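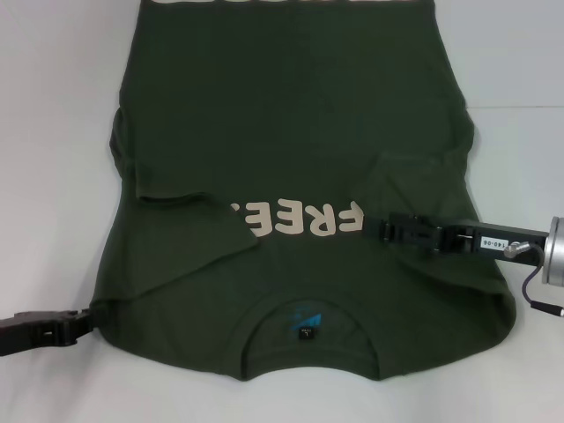 Sleeves in, collar toward the operator. Left gripper holding near the shoulder, right gripper on the fabric beside the print.

Two-arm shirt folding: bench notes

These notes cover the folding cell in the Kirklow shared workshop. The build uses 2 arms facing each other across a white tabletop, with a head camera looking straight down. The arms run on the Skernell controller; the fold sequence is a Sima script.

Table surface
Use a matte white top. Gloss throws highlights that the edge finder reads as creases. Dark shirts give the cleanest outline. Pale gray shirts need the threshold lowered before each run.

Starting position
Lay the shirt flat with the collar toward the operator. Smooth from the middle outward by hand. Small wrinkles are fine, but a ridge longer than a finger will shift the first grasp point.

Sleeves
Fold one sleeve at a time. Pin the body with the idle gripper near the shoulder seam, carry the sleeve inward, and lower it before opening the jaws. If the sleeve springs back, lower the release height by 2 mm and repeat. Do not increase jaw force. Jersey stretches at the shoulder and the next fold comes out crooked.

Printed shirts
Thick prints resist bending and can stick to rubber fingertips. Place the fingers on plain fabric next to the lettering. Large pale letters also confuse the edge finder on dark cloth; mask the chest area in the script.

Cables
Leave a loose loop at the wrist and check it through the full reach of the arm. Route the tail off the side of the table, never across the shirt. A cable dragging on the cloth will undo a finished sleeve.

Fingertips
Wipe with a damp lint-free cloth after each session. Zatemik pads were replaced at 599 folds, when the ridges had worn smooth enough to drop thin cotton.

Log
Best run so far is 146 folds without a manual reset, set in November by Buppha Luangrath with the slow speed profile. Copy her profile before changing any values. The original stays on the bench computer under "shirts, slow."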